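Household cloth storage

Household cloth storage is the keeping of folded textiles, such as napkins, dish towels, table covers and throws, in a home between periods of use. The term covers the folding of the cloth, the container in which it is placed, and the shelf, drawer or tabletop where the container stands. It is usually treated as separate from the storage of clothing, which relies more heavily on hanging.

History

Before fitted kitchens became common, most households kept their cloth in chests or in a linen press, a tall cupboard with shelves or sliding trays. Cloth was laid flat in wide folds, and the stack was turned from time to time so that the same pieces did not always carry the weight of the others. Smaller homes used baskets of willow or split wood, which could be carried from the wash line to the cupboard without unpacking.

Molded plastic trays and baskets came into wide household use in the second half of the twentieth century. They were light and could be rinsed clean, and many were made with openings in the base or sides to let air pass through the load. The regional household museum at Halmont holds a collection of 200 domestic containers, among them lidded boxes, wire baskets and plastic trays, and shows part of it each February.

Folding

The form of the fold depends on the size and thickness of the cloth. Thin pieces such as napkins and dish towels are commonly folded in half and then in half again, or in thirds along the length. Thicker pieces are given fewer folds. A throw or small blanket is often folded lengthwise first, then brought in from both ends until it matches the width of the container.

The Bundgaard method, taught in home economics courses in the Gunov district, sets the folded width at 2 inches less than the inside width of the tray. The gap leaves room for the hands on either side when the stack is lifted out. The method also calls for the closed fold to face the person who will take the cloth, so that one piece can be drawn from a pile without opening those above it.

Fringed and tasseled cloth is handled differently. The fringe may be folded inward, which protects the threads but makes the stack uneven, or left free along one edge. The second practice is more usual for throws that are kept in view.

Containers

Open trays are preferred for cloth in daily use. A shallow tray with a perforated or mesh base allows air to reach the underside of the stack and keeps its contents visible. Deep bins hold more, but the lower pieces tend to be forgotten. Closed boxes are used mainly for seasonal cloth and for pieces that are sensitive to light.

Vamomari, a maker of household goods, sold a range of nesting trays in 9 sizes. Its printed guide advised owners to empty and wipe each tray every 30 days and to allow it to dry fully before refilling it. Similar advice appears in many household manuals of the same period.

Wicker and wood are still chosen for their appearance. Both can catch on loosely woven fabric, and a cotton liner is generally placed between the container and the cloth.

Placement

In kitchens and dining areas, cloth is often kept near the table service. A tray of napkins or towels may share a surface with a utensil holder or with dry goods – an arrangement that shortens the work of setting a table but exposes the fabric to spills. In living areas, throws are placed in low baskets beside a chair or sofa.

Patterned cloth is sometimes sorted by design as well as by use. Checks, plaids and houndstooth are easily told apart when only a folded edge can be seen, and some households assign one pattern to dishes and another to the table.

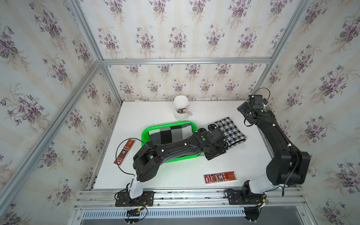
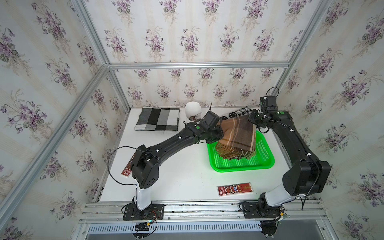

Folded cloth with open green containers. First picture: a checkered cloth in the tray, with a houndstooth cloth to its right. Second picture: a brown plaid blanket with its fringe along the front edge.

Care

Cloth should be completely dry before it is folded and put away. Stacks that are seldom used are refolded along new lines to prevent permanent creases, and wool pieces are checked for insect damage.

See also

Linen press
Napkin folding
Table setting

This article was last revised on December 22, 2019.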